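The Hunton Board

The intake room at Sokska closed at six, and the clerk on the late desk had one item left. The docket read: item 878, shape sorter, green, Hunton pattern, sender Nastham depot. Condition to be stated. The form allowed 10 lines for condition. Most clerks used two.

The clerk set the board down with the long row of work behind it and began with the back row. Hexagon, left corner. Three small round holes in a triangle, which the manual treated as one opening and the insurers treated as three. The difference had been in dispute since June. 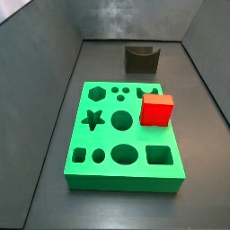

Item 878, with the red cube resting on the board and the gray arch behind it.

The red cube was not on the docket. Neither was the arch. Under the Sarmiento rules, a loose piece belonged to the board if it fitted an opening on the board, and a piece that fitted nothing was sent to general stores, where there were already over 1493 of them.

The clerk read the rule twice. It did not say who was to try the fit, or how hard they were allowed to push.

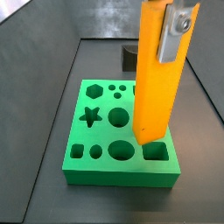
A star had five points under every version of the manual, so the star went down without comment. The round hole beside it took the clerk longer. The gauge for round holes had been signed out to Nastham in the spring, and the card in its place was in the clerk's own handwriting. The clerk wrote "round, large" and left the diameter blank.

At twenty past six the phone rang. The depot wished to know if item 878 had been passed. The clerk said that it was on the bench. The depot said that it had been on a bench at Nastham for 104 days and that a change of bench was not progress.

The line was good – the clerk could hear someone at the other end stacking boxes. Neither party spoke for a while. Then the depot asked, in a lower voice, if the star was still all right.

The clerk said that it was.

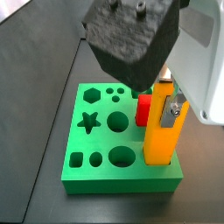
Condition, Continued

The form was finished at ten to seven. Line one gave the color. Line two gave the rows, back, middle and front. Line three said that the star was sound, and the clerk underlined the word, although underlining was reserved for damage.

The red piece was entered as belonging. No fit had been tried. The clerk initialed the box, switched off the desk lamp and sat for a time with the pen still open.
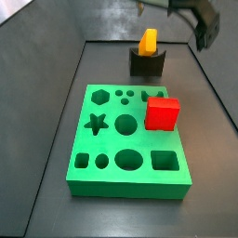
Note Attached to the Docket

Received at Nastham. One board, green, with pieces. The gauge for round holes is returned herewith. Please sign the card.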